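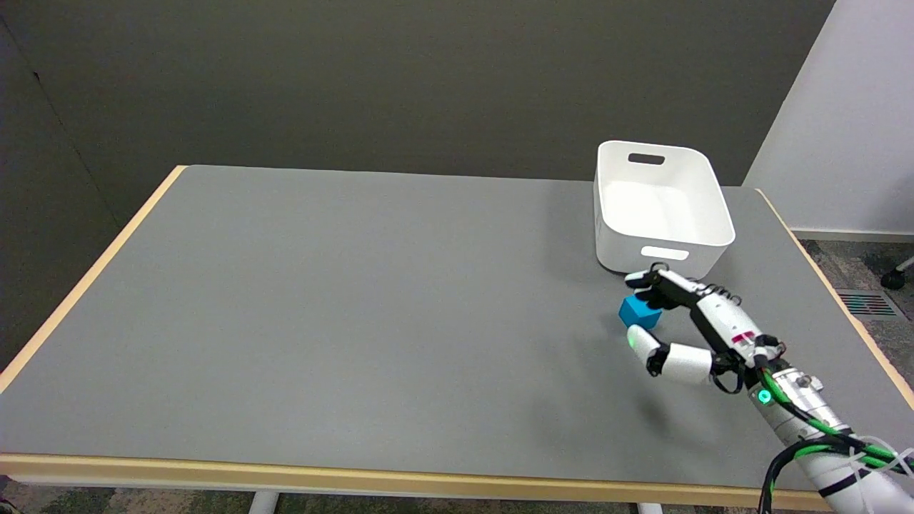 White storage bin on a gray-top table.

Home | Meeting Room | Voting Boxes | Signs & Notices | Parts | Contact

Pudus Public Comment Timer
June 17, 2023
By Akosua Amissah

I was deputy clerk in Skosovstead for nine years before I started selling this stuff, and for most of that time we timed public comment with a kitchen timer shaped like a tomato. It ticked. Everyone could hear it, except the person at the lectern, who was usually too worked up about the drainage assessment to hear anything at all. So when I opened the shop here in Gustton, a decent speaker timer was the first thing I went looking for, and the Pudus is the one I ended up with (after sending back two others!).

It's a simple thing. There's a light tower that stands where the speaker can see it, and a small control box that sits with the clerk. Green means talk, yellow means wrap it up, and red means your time is over. The tower also has a number display counting down underneath the lights, big enough to read from the back row, and I think that's what settles people down. They can see for themselves how long they have, and the chair doesn't have to be the bad guy.

The clerk's box has four preset buttons. Mine come from the factory set to two, three, five and ten minutes, but you can change any of them by holding the button down until it blinks. There's a pause button too, and you will use it. Somebody asks the town attorney a question in the middle of a comment, or a council member interrupts, and the speaker quite rightly wants that time back. Hit pause, let them sort it out, hit it again.

The beep at the end has three volumes plus off. I keep mine on the lowest. A board I sell to had theirs on high for one zoning hearing and called me the next morning to ask how to turn it down - it's the little wheel on the bottom of the box, next to the battery door.

The wireless range is 200 feet in an open room. Cinder block walls will cut into that, so if your overflow crowd sits in a hallway or a gym next door and you want a second tower out there, call me first and tell me what's in between. I also carry a plain cable for rooms where wireless just won't behave. One old courthouse out in the county needed the cable and has been perfectly happy with it.

What it costs

Single tower with control box: $294
Two towers with control box: $366
Replacement control box: $124

Shipping is included on all of those. I take purchase orders from towns, school boards, library boards, water districts and so on, and I know how slow the check can be, so I don't start calling until 45 days have gone by. If your board needs a written quote before it can vote, email me the name and address exactly as you want it to appear and I'll get one back to you the same day if I can.

In the carton you get the tower, its weighted base, the control box, a wall plug for the tower, batteries for the box and a printed card with the button instructions. Tape that card inside the clerk's folder! Clerks go on vacation, and whoever fills in will be reading it at 6:58 with a full room.

A few things I don't love. The tower's power cord is short, so plan on an extension cord and tape it down where people walk. The yellow light is fixed to come on with 30 seconds left on the two and three minute settings and one minute left on the longer ones, and I wish you could change it. Onishi makes a fancier system that lets you do that and puts the clock up on your meeting video as well, and if you stream everything you may be better off with theirs. I don't carry it but I'm glad to talk it through with you.

The two-tower sets are out of stock right now and I expect more in July. Singles ship within three working days. The warranty is two years on everything but the batteries, and returns are fine for 30 days as long as you still have the base and the cord.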